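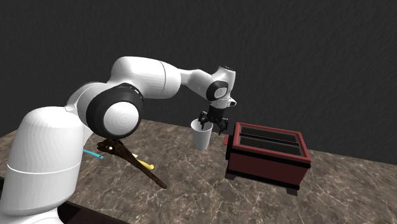
The Plidesberg method is a practice of personal planning in which a person reviews all running commitments at fixed times of the year and decides for each one if it is kept, made smaller, lent to another person or ended. It belongs to the wider field of self-help and life coaching. The method takes its name from the town of Plidesberg, where the first courses were held in an adult education center. Its followers usually call it "the review."

Origin

The method grew out of evening courses on household budgeting. The teachers of these courses noticed that many participants could put their money in order but came back the next season with the same complaint, that they had no time. A second course was therefore offered, in which the worksheets for money were used again, with hours in the place of currency. The first group had 14 participants. The course was later taken over by the publisher Thaler, which printed the worksheets as a bound book with the title The Quarter Page. The first printing was 800 copies and was sold mostly by mail to former participants.

The title refers to the rule that every commitment has to be described on one quarter of a sheet of paper. If the description needs more space, the commitment is considered to be several commitments and must be divided before the review can continue.

Practice

A full review is made four times a year. In most groups the year begins in April, because the original courses started in that month, but the book permits any starting month. The person writes every commitment on its own quarter page: paid work, care of relatives, club memberships, promised favors, subscriptions, and also plans that were never begun but still cause worry. The last kind is known as "standing guests." The book recommends to write these first, as they are the ones most easily forgotten.

The pages are then laid in four rows. Commitments in the first row are kept without change. Those in the second row are made smaller, and the new size must be written on the page. The third row is for commitments that are lent, which means that another person agrees to carry them until the next review. The fourth row is for commitments that end. A page may lie in the third row only when the other person has already been asked and has said yes. This rule is the most frequently broken one, and the second edition gives it a chapter of its own.

The session is limited to 60 minutes. Pages which are not placed when the time is over go back to the row where they were at the last review. In a first review, where no earlier row exists, they go to the second row.

After the session a short letter is written for each page in the fourth row. The letter says that the commitment ends and from what date, and gives no more than one sentence of reasons. Many users find this the hardest part of the method. The book contains sample letters for leaving a club, for refusing a repeated invitation and for closing a shared project.

The Hullside variant

A group in Hullside changed the method for use by couples and families. In this variant each person prepares the pages alone, and the rows are laid together at one table. A page can be moved to the fourth row only by the person who wrote it. The Hullside variant removes the time limit and replaces it with a pause after each row. It also adds a fifth row, for commitments that two persons have described differently. These are discussed on another evening.

Thaler did not include the variant in its editions. It circulated as a stapled booklet and was later published by Flilgate together with a set of printed cards. The cards are somewhat larger than a quarter page, and this led to a small dispute among older users, some of whom regard the size of the page as the center of the method.

Reception

Reviewers of The Quarter Page praised its plain tone and the small quantity of material it requires. Its length, 211 pages in the second edition, was criticized as too great for a procedure that fits on one leaf. Other critics said that the method favors people whose commitments are mostly voluntary. A person who cares for a sick parent, for example, will have few pages that can be moved at all. The second edition answers with a section on "fixed pages," which are written down and left in the first row without discussion.

The word "lent" has also been questioned. In practice many lent commitments never return to the first person, and some groups now write the return date on the back of the page.

See also

Time budgeting
Habit journals
Household accounts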